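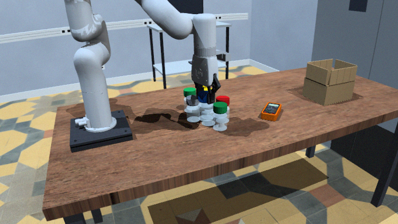 About us

Ovard writes and checks working rules for small robot cells. By small we mean one arm on a bench or table, doing jobs such as picking, sorting and packing. Most of our clients are colleges, repair shops and light assembly firms. They have bought an arm or are about to, and they want to know what good practice looks like before anyone starts using it.

We began in a rented unit in Indisstead and still work from the same building, which now has a test room of 36 square metres and a small library of standards that clients may come in and read. The first rulebook we sold ran to 50 pages and was far too long. The current one is much shorter.

What we do

We read the risk assessment you already have, or help you write one. We go through the layout, the task and the people who will be near the arm. Then we write a set of cell rules in plain English that can be pinned up next to the machine. We also run a one-day course for operators and a longer one for whoever signs off changes.

We do most of the early checking in simulation. A rendered tabletop with an arm, a few lidded containers, a multimeter and an open cardboard box is enough to raise most of the questions that matter. Which parts may the gripper pass over? How close together can the containers stand before a lid is caught by the fingers? Who decides that the layout has changed enough to need a fresh check? Once the answers are written down we repeat the work on the real bench, at low speed. A simulated pass is never accepted as proof that a cell is safe.

Rules we hold to

The base is fixed before the arm is powered, and the fixings are checked on a set date each month.

Hand tools and meters have a marked place on the table. If one has to lie within reach of the arm, it goes into the layout drawing like any other object.

Containers keep their lids on during a run unless the task says otherwise.

Any change to the gripper counts as a change to the cell – the old assessment no longer covers it.

Nobody reaches over the table while a program is running, including us.

Our software

Wustik is the change log we wrote for our own use and later offered to clients. It records who altered a layout or a speed limit, and when. Onsri is our set of ready-made layouts for training. Both are included in the yearly fee of £900, or £600 for schools and colleges.

Visiting

The test room is open to clients by arrangement. We close for part of December. Please bring flat, closed shoes and a copy of your current layout drawing, even if it is only a sketch.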